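Shelves & Small Things > Display and Storage

Thread: Two-tier rack for little figures, good idea or dust hotel?

fernpot_43
Moved to Allivholm in October and have finally gotten to the box marked "misc small," which turns out to hold most of what I own. Toy figures, mainly. Flowers, potted things, a few that stand on bases and a few that fall over if you look at them wrong. I've been sorting them on a marbled gray top before they go up on a two-tier wooden rack. The rack goes at a slant because I can't stand anything lined up square with a wall. My mother has opinions about this.

Question for the group: do you sort by color, by size, or by how likely they are to fall?
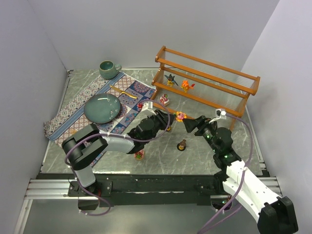 Pink-centered flower figure mid-table, brown one on its round black base, rack at the back.

sadly_shelved
By how likely they are to fall. Everything else is vanity. Anything on a proper base goes on top, anything that wobbles goes on the bottom tier where it has less distance to travel.

tinplate_tess
Disagree with the above. Wobblers go on top, in the middle, propped by their neighbors. If you put them all on the bottom tier you get one domino and then a whole row of them. I have done this at 6 in the morning in socks.

sadly_shelved
That's an argument for museum putty.

tinplate_tess
Putty leaves a spot on the wood. I had a blob of Sadow under a ceramic snail for one summer and there is now a permanent snail memorial on my bookcase.

quietcupboard
Leave it on for one summer and anything leaves a spot. You're supposed to lift it and redo it every couple of months. It says so on the packet, in letters the size of a flea.

Color for me, by the way. Pinks together, browns at the end where they can sulk.

fernpot_43
I tried color. I own a great deal of pink and one brown guy, and he looked like he'd been sent to the principal. He's going in the middle.

old_dvorak_fan
Can I ask why a rack at all? I had the Dvorak wall case, glass front, closed sides, and I dusted it twice in the time I owned it. An open rack you'll be dusting until you die.

fernpot_43
Because the wall case would need a wall. I have one free wall and the radiator got there first.

quietcupboard
Also closed cases are where figures go to be forgotten. Half the fun is moving them around when you should be doing the dishes.

mod_biscuit
Speaking of dishes, a reminder that the "can I use kitchen stuff for display" argument has its own thread, 698 replies long, and I would like it to stay there.

sadly_shelved
You know that's the surest way to start it here.

tinplate_tess
OK but a dish rack really is good for this. Mine's a Fernus, bought for plates, never met a plate. The rods keep the flat-backed ones upright and the low rail stops the rollers. The only problem is the skinny ones, which drop between the rods and have to be fished out with a chopstick.

old_dvorak_fan
So it's good for this except for the part where they fall through it.

tinplate_tess
Cut a strip of card and lay it across the rods. Solved, and it cost me one cereal box.

fernpot_43
I've gone over to the kitchen side, sorry mod. Same top as before, now with the table setting I can't find a home for either: speckled teal plate, mug to match, gold knife and fork, and the diamond-and-mandala placemat that refuses to lie flat in one corner. Five toy figures keeping it company. I might just leave the lot out and call it decor.

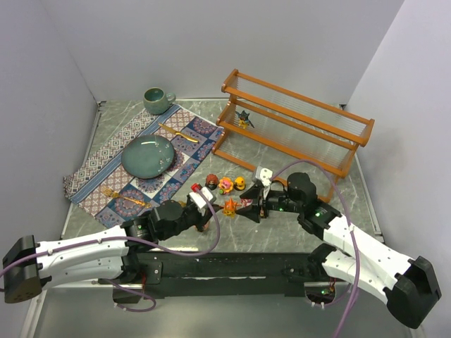
newbie_nook
Do I have to iron a cloth placemat to get the folds out?

quietcupboard
Try a damp cloth over the creased part first, smooth it by hand and put a couple of heavy books on it overnight. If the fold's still there in the morning, use a cool iron on the back so you don't bother the print.

sadly_shelved
Heavy books are also the correct use for the Dvorak catalog.

old_dvorak_fan
I'm going to let that go.

fernpot_43
Card strip is cut. It's the wrong length. Does anyone eat cereal that comes in a longer box?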